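Ruvholm House Tool and Pattern Rooms: Gallery

The rooms shown on this page form part of the permanent study collection at Ruvholm House. Each room pairs a printed wall covering with a group of hand tools in ordinary workshop use. The collection was begun under Zoila Betancur and now holds 1,170 catalogued items, of which a small number are on view at any one time. Visitors may consult the full list at the reading desk on the upper floor.

Captions were prepared by Touran Jalali and revised by Kenna Semple. Papers are identified by the name under which they were purchased. Tools are identified by type only.

The Drevby Paper

Drevby is the largest of the floral designs held by the house. The repeat is mirrored, so that each cluster of flowers faces its twin across a center line. Hanging it requires care at the corners, where the pattern should meet at the same height on both sides. The work was carried out in December under the direction of Norbert Danko. Spare rolls are kept in the dry store and may be requested for color matching.

The Clegg Bequest

The Clegg bequest consists of 45 wrenches, drivers and keys from a single repair shop. They were received without cases or labels. Sorting by size was completed by Orlando Bermúdez, and the size register is available in print.

Hex Keys and Floral Walls
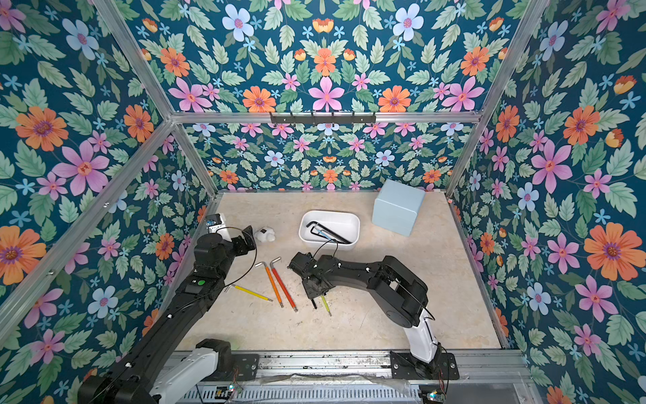
Hex keys are among the simplest tools in the collection and among the most easily mislaid. A key of the wrong size will round the socket of a screw, and for this reason many makers finish each size in its own color. The yellow, orange and red keys lying on the pale floor follow this practice, while the black keys bundled in the white bin must be told apart in other ways. The wall covering, with its large pink and orange flowers on deep teal blue, continues across all three sides.

Visiting and Reproduction

The study rooms are open to groups of up to 5 persons by appointment. Requests to reproduce photographs from this gallery should be addressed to the Gelix Reading Room, Ruvholm House, and should state the title of the publication and the intended size of the print. Replies are normally sent within 3 working days.

Page last revised Jun 21, 2019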